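Print this page
E-mail this page

TWO-ARM HOME BUILD: SAFETY CHECKLIST WITH COMMENTS
Build name: Gudeta
Inspected by: Birgit Grube
Builders: Desta Abdella, Yuxi Yin
Date: 2019-04-24

Marks used: OK, FIX (can run, repair before next check), STOP (no power until repaired), N/A.

Comments are mine unless initialed. DA is Desta, YY is Yuxi. Mekdes Nigatu did the November check and I had her sheet with me. Items she left open are marked with a star.

SECTION 1. POWER OFF

1.1 Main switch reachable without leaning past either arm. OK.

1.2* Emergency stop cuts both arms. OK. In November it only cut the left. Yuxi rewired it so both supplies go through one contactor. Tested five times on each arm, standing and sitting.

1.3 Supply labeled with voltage. FIX. The label says 24 V and the supply is the 48 V one. The old label came over with the old box. Please write a new one today, it takes a minute.

1.4 Fuses match the drawing. OK.

1.5 Covers on all mains terminals. OK. One screw missing on the rear cover, spare handed to Desta.

1.6 Ground continuity, base to both shoulders. OK.

SECTION 2. GRIPPERS AND WRISTS

2.1 Fingers seated, no play at the root. OK left, FIX right. Small side play on the right, you can feel it with the arm off. Tighten and put thread lock on it.

2.2 Finger surfaces checked for nicks and splits. OK. Wear at the tips is cosmetic so far. Desta buys the finger covers from Darnska and has one spare pair.

2.3 Open fully on command and stay open. OK. 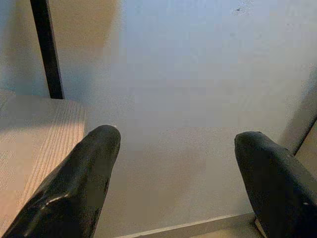 Item 2.3. Gripper open, nothing held. Wrist camera view.

2.4 Closing force limited in software. OK. The limit is set to 900 on the Tometti driver scale. I asked what that is in real units and got two different answers. Measure it with a luggage scale and write the number on the sheet.

2.5 Gripper behavior on power loss. FIX. It goes slack and drops whatever it has. Fine for cloth and cards. Nothing heavy or breakable until this is sorted.
DA: Spring version is on order from Wumico.

2.6 Wrist camera mount tight, lens clean. OK.

SECTION 3. CABLES

3.1 No cable pinched at any joint through full travel. OK. Moved by hand, power off, both arms, both directions.

3.2* Gripper cable slack under control. FIX. Better than November but the loop is still big enough to catch on bedding. One more clip close to the housing would do it. Leave enough for the wrist to turn all the way.

3.3 Connectors have strain relief. OK on the ones I could reach.

3.4 Spare cable tied back or removed. OK.

SECTION 4. WORK AREA

4.1 Reach of each arm known and written down. OK. 107 cm from the shoulder with the gripper on. The sheet on the door still has the figure for the old gripper, which was shorter. Change it.

4.2 Bedding and other soft goods checked for loose threads and drawstrings. OK.

4.3 Small flat items for pick tests have no staples or sharp corners. OK. 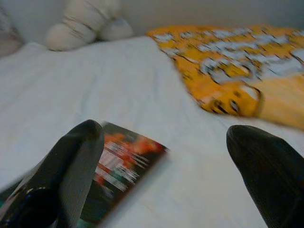
4.4 Speed reduced for any new object. FIX. Yuxi does this and Desta does not always. The limit should be 70 mm per second for the first ten picks of anything new, whoever is at the keyboard. Put it in the startup file so it cannot be skipped.
YY: Done while Birgit was having coffee. Will show her at the recheck.

4.5 Fabric handling. Arms must not pull against something that is tucked in or trapped. FIX. There is no current limit on the shoulder joints, only on the grippers. If the cloth is caught, the shoulder will keep pulling. Add a limit before any more blanket work at full speed. Slow speed with a hand on the stop is acceptable until then. 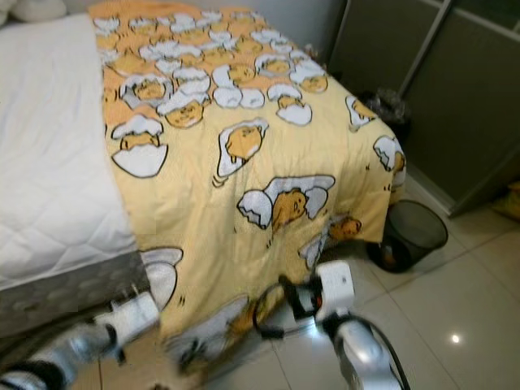

4.6 Hanging cloth kept out of the joints. OK with care. Check before each run which side is lower and start from that side.

4.7 Floor clear where the operator stands. FIX. Pick up anything small before power on. Tile is slippery in socks, so wear shoes.

4.8 Door closed or second person watching it during a run. OK.

4.9 No one on or across the bed with power on. OK. Both builders gave the right answer when asked separately.

SECTION 5. PAPERWORK

5.1 Wiring drawing up to date. FIX. Contactor from 1.2 not drawn in yet.

5.2 Log of faults kept. OK. Good log, better than most I see. Almost every entry says what was changed.

5.3 Second trained person named. OK. Mitiku Tilahun. He needs to practice the stop once before he covers a session alone.

RESULT
No STOP items. May be run at reduced speed. Full speed after 2.1, 3.2 and 4.5 are closed and I have seen them.

Signed: B. Grube

Print this page
E-mail this page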